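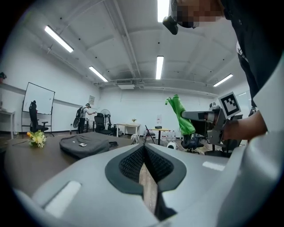 Fig. 4: Two grey hand-held grippers, one in use on the right.

Section 4: Getting the Herkar guide ready for a garden visit

I wrote most of this on a bench at Nirmont, the old estate where Elfriede Egger looks after the walled garden, so if my examples lean towards ponds and pines, now you know why! The guide itself works the same at any house or garden on the list.

1. Charge the handset fully the night before. There are no sockets in the grounds (I asked).

2. Switch it on and pick your language. If you miss that screen, hold the round button until the menu comes back.

3. Choose Places, then Nirmont, then Garden. The House tour sits right next to it and they look very alike, so check the title before you press Start.

4. Download the tour while you still have a signal. It needs 700 MB free, and the maps come down last, so wait for the tick.

5. Stand at the Tanner Gate and type in 704. You should hear Kilian Kofler's introduction, the bit about the leather merchant who bought the land and had the first pond dug. I love this one and always let it run to the end.

6. Walk on. The stops play by themselves as you reach them, up to stop 37 by the tea house.

Note: if a stop stays silent, type its number from the little post beside the path. Under the big trees I have to do this quite a lot.

Note: the history chapters were re-recorded on 12 June 2018. If yours still calls the tea house "the summer room", you've got the old set, so delete it and repeat step 4.

Caution: the stepping stones are mossy. Please pause the tour before you cross, and put the handset in your pocket!

Caution: the battery drops quickly in the cold. In February mine gave up after 30 minutes, halfway round the upper pond.

To finish, choose End tour and wait for the Kenilix logo to disappear before switching off. Your place is saved for next time.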